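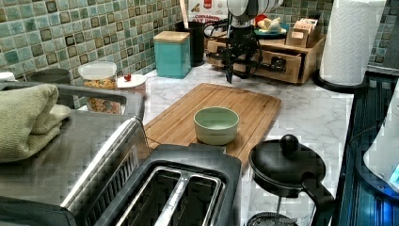 Figure 1. Cutting board and mixing position, main counter.

Pollstead Residence Kitchens – Counter Set-Up Guide
April 8, 2026
Prepared by Dale Penner

We use cookies to improve your experience on this site. Accept / Manage settings

Section 4. Breakfast Counter

4.1 Clear the middle of the marble counter and wipe it with a damp cloth. Do not use vinegar or citrus cleaners on the stone.

4.2 Lay the cutting board flat with the grooved side up. One bowl may be left on the board for the first user.

4.3 Boards not in use are to be stored upright so that air reaches both faces. Oil each board in January with Beaudoin board oil and allow it to stand for 30 minutes before wiping.

CAUTION: Do not soak wooden boards or place them in the dishwasher.
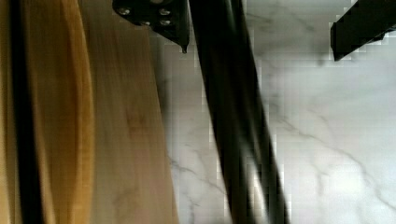
4.4 Return canisters and jars to the back of the counter, against the tile. Lids must be fully seated. Wooden spoons are kept at the back as well, handles up.

4.5 Place the toaster and toaster oven on the left side. Keep cords away from the board and the counter edge.

NOTE: The combined load on the counter outlet must not exceed 1,000 watts. Run one heating appliance at a time – the second may be started once the first has been switched off.

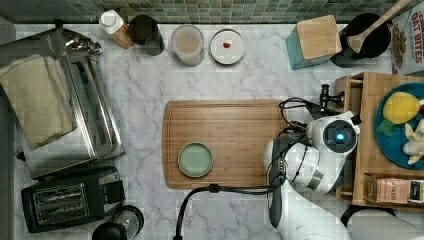
Towels are to be removed from the top of the toaster oven before it is turned on, and the top must remain clear until the appliance has cooled. Cereal boxes are closed and stood upright at the end of each meal period.

Last updated: Revision 49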